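Povari Open Day: Pre-Visit Safety Walk, Pasta Shelf Station
Date: 28 Apr 2022
Checked by: Davina Lindsay
Visitors expected: 40, in groups of 4

1. Emergency stop within reach of the presenter
Pass. Pressed it, both arms stopped, everyone in the room looked at me.

2. Arms bolted down, mounting plates tight
Pass. Put a wrench on every plate along the rail. The right arm's had a quarter turn left in them. They don't now.

3. Cables clear of moving joints
Pass with comment. The loop on the left arm is fine until someone tidies it. Please don't tidy it.

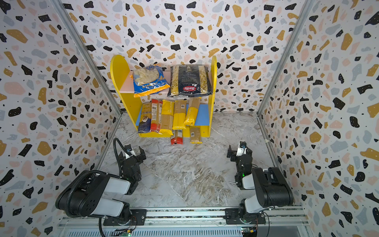 4. Visitor line marked on floor
Fail. The tape from the October open day is still down, and it marks where the coffee table was. New line to go 2 paces back from the rail. Use the striped tape, as people step over the plain kind without breaking their conversation.

5. Floor covering flat inside the enclosure
Pass with comment. The marble is a printed sheet and lifts toward the back. A gripper could catch it. Press it down before each group comes in.

6. Shelf stable, no sharp edges
Pass. Pushed it, leaned on it, ran a glove over the screws.

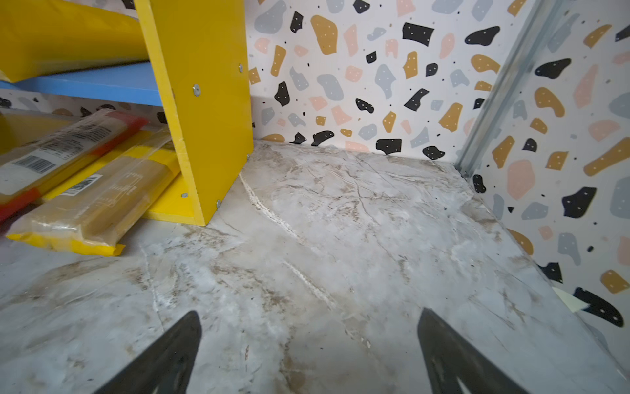 Trí Huỳnh asks that the speed limit be left at the demo setting all day, including for the group from Nonport, who will want to see it go faster and will say so more than once. He would also like the presenter to stop saying "watch this" before a pick.

7. Speed limit set and locked
Pass. Locked, and the key is with Trí. See his remark, with which I agree.

8. Packages intact
Pass with comment. Any bag that splits comes out of the demo and goes in the bin. It does not go home with the presenter. Spare pasta is in the Ursu crate under the sign-in desk.

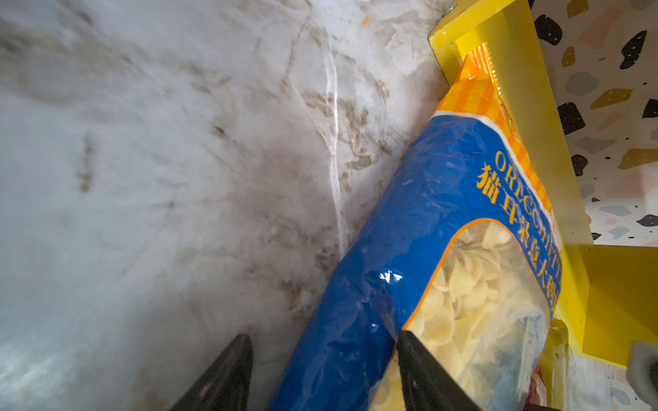

9. Grip force checked
Pass. Tested on bags and on long packs. The old setting, copied from the Drarneo demo, was chosen for tins, and spaghetti has opinions about that.

10. Presenter briefed
Open. Was at lunch. Was still at lunch when I came back.

Action before doors open: items 4 and 10. I'll sign when both are done.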